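Progress report to Reuter, household chores project, February 2023

Hello all,

You asked for something shorter than the last one, so I'll try! The question you're paying us to answer is whether a machine can do ordinary chores yet, and my reply is still "some of them, slowly, if you pick the item".

Since September we have collected 264 folding demonstrations by hand, on bedding and on tabletops, and 105 of those are clean enough to learn from. The rest aren't wasted, but Finn Grube has to go through them and trim the muddled bits, and he is one person with one pair of eyes.

Towels are going nicely. On the last full run the arm managed 16 out of 30 without anybody stepping in (it was a good deal worse before the Plirnico software update, so I'm pleased). Wiping down a counter is further along still, and I'd be happy to show you that one live. Stacking shelves in the shop mock-up has stalled, partly over the Drullico baskets, which have a lip the gripper catches on. Genau have promised us a different set.

Knitwear is where I've spent most of my own time, and it's a pig. A towel has four corners and behaves itself. Anything soft and stretchy bunches up the moment you lift it, the edge you wanted rolls under, and then the pads have to find one layer among several. People do it by feel without thinking - our arm has no feel to speak of, so it needs plenty of good examples to copy.

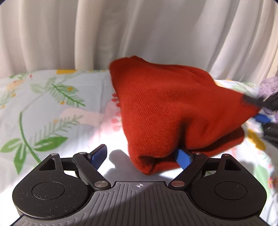
Red knit cloth lifted over a printed sheet, one gripper open at its lower edge and a second at the right.

So the plan for the next stretch is more knitwear, fewer towels, and a patterned background every time, as the plain ones made us look cleverer than we were. We're inside budget apart from finger pads, which wear out faster than I'd allowed for. I'll send the revised figure separately once Finn has checked my sums.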